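Keep the mixed tub

Most advice on storing small parts starts with a divider tray. I think the tray is oversold, and that a plain open tub does the job better below a certain volume.

Our repair room at Nenutton ran both systems for 17 months. The compartment racks came from Pundard and hold 200 part types. The tubs have no dividers at all. Returning a part to the racks means reading a label, finding the row and closing a lid. Returning it to a tub takes one movement, so it gets done.

The usual objection is search time. It is a fair one for screws and washers, which look alike. It is weak for odd plastic pieces, where colour and shape do the sorting.
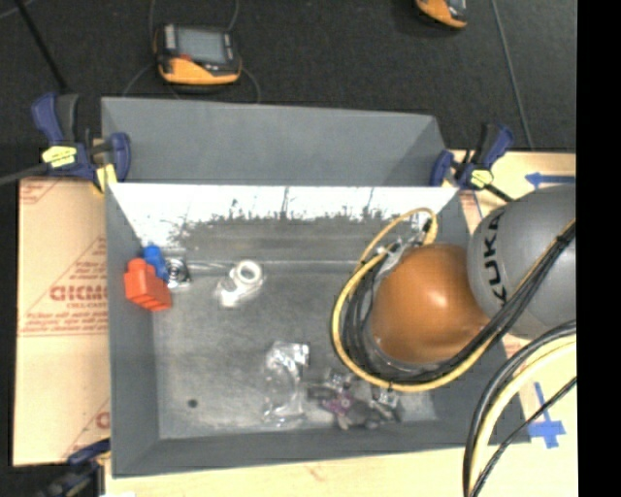
Where the limit lies

A tub works while its floor can still be seen. Once parts lie two deep, people dig, and digging scratches things. At the Greenwood site we set the limit at 7 pieces per tub – low, but easy to check at a glance.

Depth matters more than floor area. The Tastutley branch bought deep tubs to save shelf space and lost the benefit, as small items ended up in shadow at the bottom.

Racks should stay for fixings and anything with a tolerance. For the rest, I would buy fewer dividers and more shelf.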